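Naming and splitting rules for simulated wrist camera episodes

mirjana_ml
Hello all. I am writing the good practice page for our group at Pisport and I would like opinions before I fix it. We render grasping episodes in simulation, and the wrist camera is one of the views. My draft has these rules:

1. Every episode keeps its random seed in the metadata.
2. Simulated and real episodes never go in the same folder.
3. An episode where the object fills more than half of the wrist view is deleted.
4. Test objects are chosen before the rendering starts, and they stay fixed.

Number 3 is the one I am not sure of. My colleague wants it very much.
Mirjana Mladenović

Vindcombe
1, 2 and 4 are fine. I would drop 3. Close to the object the wrist view is always full, this is normal for the last part of a grasp. If you delete these you delete the grasp.

restrepo_lab
I disagree with Vindcombe. We had 2000 episodes and 200 of them had a wrist view with almost only one color. The training got worse with them, and we lost a month, all of April, to find it. A hard rule is easy to check by script. A soft rule is checked by no person.

Vindcombe
Did you test with only the close frames removed, or with the whole episodes removed? It is a big difference.

restrepo_lab
Whole episodes. I admit we did not try the other.

rocio_b
I maintain the Drulusine scripts, so I have seen this discussion before. My proposal is to flag and keep. Put a field "close_view" in the metadata, per frame, and let the person who trains decide. Deleted data does not come back if you have lost the seed.

One more thing for the page: write which parts of the robot are allowed in the wrist view. With us the gripper must be visible at the bottom in every frame. If it is missing, the camera mount is wrong, and then the episode really must go out. 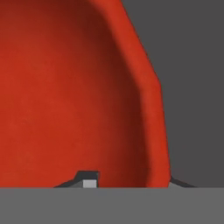
For the threshold I would also not say "half". Say how it is measured, by pixels of the object mask, and on which frame. Two people with the same word "half" will make two different datasets.
Rocío Bermúdez

mirjana_ml
Thank you, the mask definition is what I was missing. New number 3: frames above the threshold get a flag, the episode stays. New number 5: gripper visible at the bottom of the wrist view in all frames, otherwise reject. I will try it on 1000 episodes first.

restrepo_lab
I still prefer the hard rule, but I can live with a flag if it is on by default in the loader.

Vindcombe
Off by default, please.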